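News from the software corner

Spring has been a busy season for those of us on the planning side, and I promised Maxence Vidal I would finally write up what we have been doing with Trotex, our little motion planner, so pour yourself a coffee and bear with me. You may remember that back in February the planner had a habit of taking the scenic route. Ask it to reach for something low down and it would swing the elbow up and over, think for a while, and then come back the way it came (Maxence called it the grand tour, and the name stuck!).

The fix, in the end, was in the way we check for collisions. We used to test every waypoint against the full model of the other arm, cables and all, and now we do a quick coarse pass first and save the careful one for the 11 closest links. On our replay set of 1096 recorded requests, all but four now come back inside 400 milliseconds, and I can't tell you how nice it is to watch a log scroll by without a single timeout in it.

Those last four are stubborn ones, all of them reaches close to the floor, where the wrist view has very little to hold on to and the pose estimate drifts. We're trying a longer averaging window there, and the branch is called skenthorpe if you'd like to pull it and have a poke around. Please do send us your logs, even the messy ones!
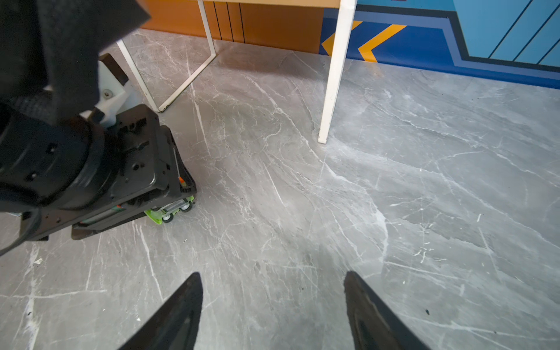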